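Rainwater tips from my back garden

I started saving rainwater when we moved to Rulosholm, mostly for the blueberries, which sulked on tap water. Our tap water is hard and they like things acidic, so a butt under the shed gutter was the obvious answer.

First tip: let the first few minutes of a downpour run away before you collect any. That's the bit that washes the dust and bird mess off the roof. I've got a diverter on mine now, but for years I just swung the pipe over by hand (and got soaked, every time!).

Keep a lid on it. Leaves turn the water brown and smelly in no time, and the midges love it.

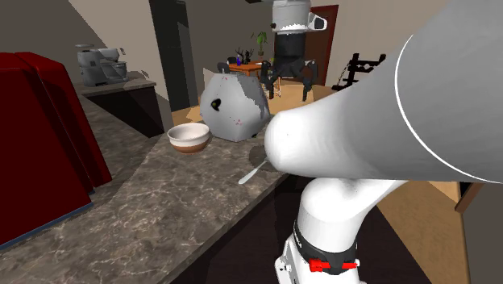

If you want to know how acidic yours is, a strip of pH paper will do. Dip it for 2 seconds, give it a shake and read it in daylight – kitchen bulbs make every colour look yellow. Mine usually comes out a bit under six.

Margit Balogh up the road swears by pine needles as a mulch to sour the soil. I tried it for two years and couldn't see any difference in the readings, but it does keep the weeds down, so I still do it.

Empty and scrub the butt in February, before the spring rain. An old broom is fine.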